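Foire aux questions — pince qui se referme trop tôt dans le simulateur Gratgate
Septembre 2018
14 partages | 6 commentaires

Que se passe-t-il exactement ?
Depuis la version 8 de Gratgate, la pince du bras droit reçoit parfois l'ordre de fermeture avant la fin de la descente. Les doigts heurtent le dessus du bloc, qui bascule. Sur 100 essais lancés par Marisol Cisneros en août, 9 se sont terminés ainsi.

À quelle position faut-il arrêter la simulation pour vérifier ?
Mettez en pause juste avant la fermeture. La pince doit être à la verticale du bloc, la traverse de niveau, les doigts écartés de part et d'autre sans contact, descendus à peu près à la hauteur de la face rouge.
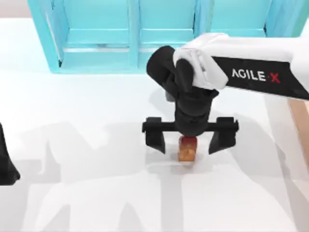 Les ombres sur la table faussent-elles la détection ?
Non. Le défaut se reproduit avec les ombres désactivées. Il vient du module Pikex, qui valide la position d'après la consigne et non d'après la mesure.

Le bras gauche est-il concerné ?
Nous n'avons pas observé le défaut de ce côté — les essais y sont moins nombreux.

Y a-t-il un risque sur le matériel réel ?
Oui, si vous exportez la trajectoire telle quelle. Un doigt qui appuie sur une pièce rigide peut forcer la transmission. N'exportez rien vers Anero avant d'avoir appliqué le correctif, et gardez l'arrêt d'urgence à portée de main.

Comment corriger ?
Dans les réglages de Pikex, cochez « attendre la position mesurée », puis relancez la série complète. Les scènes créées avec Carrillo doivent être réenregistrées.

Partager (14) | Commentaires (6)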